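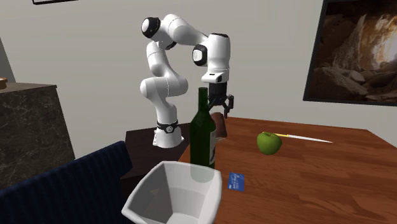 Table-clearing task in the simulator: arm, bin, bottle, apple, knife.

Istia Table Tasks, simulation package
Reviewed by Nives Melis

Istia sells a set of simulated household chores for people who want to know whether an arm can tidy up before they pay for an arm. I ran it for most of May on an ordinary desktop machine. The licence costs 235 euros a year and covers 11 tasks, of which table clearing is the one most buyers will want.

Setup is plain. The installer took 40 minutes, nearly all of it downloading room models. The rooms are furnished well beyond what the task needs, down to framed pictures on the wall, and this can be switched off if your graphics card struggles. I left it on. A controller tuned against a bare grey background tends to do badly when it meets a kitchen.

The chore is to move named objects from a wooden table into an open bin. I used the supplied baseline controller and one written by my colleague Fasil Negash, and logged 1590 attempts between them.

Apple: the easiest object for both controllers. A two-finger gripper coming straight down needs little precision on something that shape. The baseline managed 94 per cent.

Bottle: 71 per cent. Most failures came from the approach. The neck is narrow and the fingers clip it on the way down, after which the bottle tips and the attempt is lost. Fasil's controller slows near the neck and did better, at 83 per cent, but took almost twice as long.

Packet: 38 per cent. A flat item on a flat surface gives the fingers very little to close on. Sliding it to the table edge works if you write that behaviour yourself; the baseline does not attempt it.

Knife: 22 per cent, and I would not trust those. The score counts any grasp that ends in the bin, blade first included. A sensible household test would mark that as a failure, and Istia should change it.

Contact physics is good with rigid objects and poor with anything that ought to flex. The translucent bin looks convincing but behaves as a solid block with a hole in it. Drop the bottle in from height and it rattles about like a marble -- no give in the walls at all. Lighting controls are thorough. The manual is not, and the section on camera placement refers to a menu I could not find.

As to whether machines can clear a table yet: with these controllers, one object at a time, with no one waiting, partly. I would let one put fruit away. I would do the cutlery myself.

Worth the fee for a lab or a small workshop comparing controllers. Hobbyists should wait for the scoring fix.

Score: 7 out of 10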